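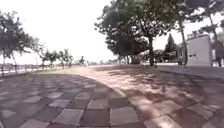
Weidemann, minutes secretary

PROMENADE USERS' GROUP
Minutes of the January meeting, held in the upstairs room at Clilteo, Tuesday, 7 pm

Present: 12 members, plus one representative from Plelus (paving contractor). Apologies were received from two members.

1. Minutes of the last meeting
Agreed as correct, with one change. Under item 4 the word "resurfacing" should read "relaying".

2. Matters arising
The broken drain cover by the slipway has been replaced. The letter about cycling on the promenade has gone to the council and no reply has been received. To be chased before the next meeting.

3. Paving
The Plelus representative reported on the survey of the checkered paving. The survey covered 3,026 tiles. Of these, 40 are cracked or rocking and need lifting. Most are on the landward side, under the overhanging trees, where roots are thought to be the cause. The dark grey tiles can be matched from stock. The paler grey has been discontinued and the nearest match is slightly warmer in colour.

Members asked whether sound pale tiles could be taken up from somewhere less noticeable and used for the repairs, with the new ones going in their place. Plelus said this could be done but would add two days to the work. After some discussion it was agreed to ask for a price both ways.

It was also agreed that the alternating pattern must be kept through the bend. The last repair by the shelter was laid out of step and members still find it an eyesore.

4. Trees
The group discussed the trees on both sides. On the buildings side, one of the cafés has asked for the branches to be cut back hard to let in more light. Several members were against this, as the shade is valued in summer and the open part of the path gets very bright by midday. Agreed to support light pruning only, and only where branches are low enough to catch people's heads.

On the railing side, no work is proposed. A member asked for the three smaller trees to be checked for loose ties. Secretary to pass this on.

5. Railing
Repainting has been put back to spring. Navivura has quoted for rubbing down and two coats, posts and rails. The quote does not include the steps. Agreed to ask for the steps to be priced separately. Colour to stay pale.

6. Smooth strip along the buildings
Complaints continue about A-boards and bins left on the grey strip, which pushes people with prams out on to the tiles. Agreed to write to all 13 businesses along the front.

7. Any other business
The bench by the steps is still missing a slat. Reported again.
A request for a Sunday market was put off until the paving dates are known.

8. Next meeting
Same place and time, in March. The meeting closed at 8.40 pm.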